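Tudivdale loses its own town hall in August, and I have to say I'm a little sad about it! The village (900 people, one square, two bakeries) is being folded into the municipality of Vandley, 15 miles down the valley road. 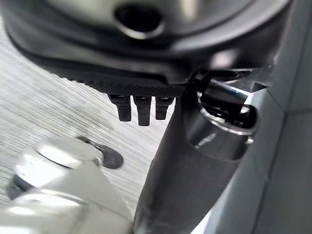

I caught Ketsara Khamphan on the square, and she told me she mostly wants to know who'll plow the hill streets. Fair question — the merger plan gives them one line. Wiroj Ongart, our mayor for two terms, says the village name stays on the signs and the registry desk will open two mornings a week.

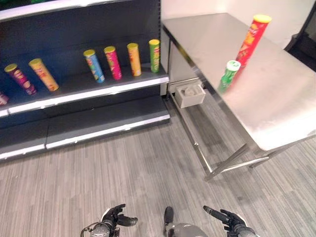 Pliltis, the hamlet up by the chapel, goes to Vandley too, which I missed the first time I read the plan. Maps of the new boundary are up at the library, and I'm heading over to look at them after lunch.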